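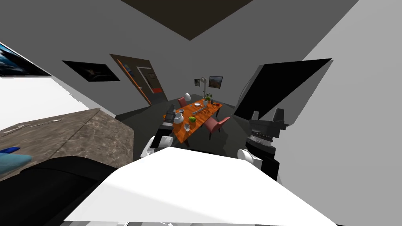

Gray walls, four pictures, and a dining table at the center of the room.

DROREL WANTS YOUR DINING ROOM BACK FROM THE MAIL

Home furnishings maker Drorel announced today that its Pitach dining collection will reach stores in September, and that it would like people to eat on it.

The company asked 857 households where they had dinner last night. Roughly a third named the couch. Several named the sink. The dining table, meanwhile, was busy holding tax forms, a jigsaw puzzle and one very comfortable cat.

Pitach comes in 3 lengths, the longest of which seats ten people who get along, or eight who don't. The finish was developed with Zürcher, a coatings firm that spent a winter spilling gravy on purpose and billed us for the gravy.

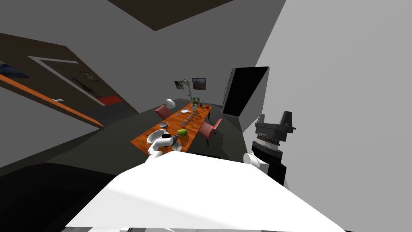
A long table with a white bowl, a green fruit and a potted plant.

The first 100 buyers will also get a set of Masetti napkins — cloth ones, which need washing. We are sorry about that.

Delivery is included within the lower 48 states. Assembly takes two adults and one hex key, and the hex key is in the box.

Store listings and fabric samples for the matching chairs are available from the Drorel press office, weekdays until 5 p.m. We take lunch at noon, at our desks.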